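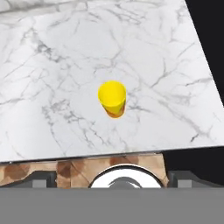

MOYA -- The water is back on for most of town, but keep boiling it. That's the word as of 6 a.m. from Clustel, the company that runs the Moya system, after a main under the old feed store road let go overnight and left the whole east side dry.

Clustel says 600 homes lost water completely. Others had low pressure, mostly up on the hill, where it's low on a good day. Pressure was climbing again before sunrise.

The boil notice covers everybody on town water. Not just the east side. Wells are fine.

What to do:

- Bring water to a full rolling boil for one minute, let it cool, keep it covered.
- Use boiled or bottled for drinking, brushing teeth, ice, baby formula, rinsing fruit, pet bowls.
- Dump the ice maker. Dump whatever it makes next, too.
- Showers OK for adults, just don't swallow any. Sponge baths for little kids.
- Laundry is fine, but check the tap first. Brown water will ruin whites.

Dishwashers are OK if they have a sanitize cycle. If not, wash by hand and rinse in boiled water with a little plain bleach. A capful is plenty for a sinkful.

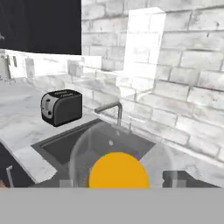
Brown or cloudy water is likely through tonight, Clustel says. Run one cold tap, the lowest one in the house, until it clears. Don't run the hot side first or the rust ends up in your water heater. Unscrew the screens on the faucets if the flow seems weak, there's usually grit in them after something like this.

The pipe that failed is cast iron and 80 years old. It was on the list to be replaced next September, along with the rest of the line out to the Hukby turnoff. Clustel would not say this morning if that work gets moved up. It did say the crew found a split along the bottom of the pipe, which is why it took so long to find -- the water went down into the gravel instead of up through the pavement. First call came in from a resident who heard hissing under the road.

Repairs were done in 9 hours with a clamp and a new section of pipe. The road is still closed between the feed store and the church. Detour is by way of Stino, same as during the bridge work, and trucks are asked to stay off it alltogether and use the highway. School buses are running but the east side routes will be late. Middle school drinking fountains are shut off and students should bring a filled bottle from home, boiled or store-bought.

Free bottled water is at the fire hall starting at 8 this morning, one case per household while it lasts. Drive-through only, enter from the back. If you can't get out, call the hall and somebody will bring a case by. A second truck is supposed to come over from Hukby after lunch. We'll update if it doesn't.

Restaurants: the county says you can open if you stick to bottled water and skip the fountain drinks and ice. The diner is open with a short menu and paper plates. The bakery is closed today. Coffee at the gas station is off until the notice lifts, sorry.

The notice stays on until two rounds of samples come back clean, taken a day apart. First set was pulled before dawn and went to the lab in Stino. So tomorow evening at the earliest, and probably later than that. Clustel will post the results on its door and call every number it has on file. If you've changed your number, phone the office and tell them.

Bills: no decision on a credit for the water people are running to clear thier lines. Several readers have asked. We asked too. Clustel says write down your meter reading before you flush and again after, and hang on to both.

If you see water bubbling up anywhere else in town, report it right away, any hour.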